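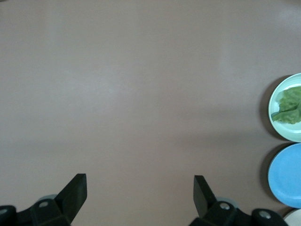
Week 5: When the salad line gets a gripper

Okay, last week was warehouses, so now we're in the kitchen. I picked plating because it's the job everybody thinks is easy until they watch someone do it for a whole shift. One leaf of lettuce on a pale green plate, an empty blue plate right next to it, two black fingers held open over by the left. A person on the line barely notices that step. For the arm it's a real problem (lettuce is wrinkled, it bends, and no two leaves are the same shape!).

The case

Read the Plarlow packet before class. Plarlow is a catering kitchen that sends out 475 cold plates on a normal day, and in September they put two Tiltix arms on the salad line. There were 12 people on that line before, and there are still 12 now, so don't come in with the "robots took the jobs" essay already written. I want you looking at what those people do all day.

What changed for the crew

Mayu Hattori ran the line for years and she's the best part of the packet. Her old day was plating and keeping the pace up. Her new day is setting out plates where the arm expects them, clearing dropped leaves, and deciding when to stop the thing. She likes that her wrists hurt less. She does not like that she can't chat anymore, because the stations got moved apart and the person across from her is now an arm. I'd never have thought to ask about that, and I've been teaching this for a while.

Also look at the pay section. The crew picked up new duties (restarts, cleaning the fingers, logging misses) and the job title stayed exactly the same. Hmm.

For discussion

Pick one task that moved from a person to the arm and one that went the other way. Who decided, and who got asked?

If the arm drops a leaf, whose mistake goes in the log?

Write up some 200 words on either one and bring it on paper, please. The Zanetti chapter is optional but it's short, and it'll help with the second question.

Next week: the Ernimen laundry, and we'll finally get to scheduling.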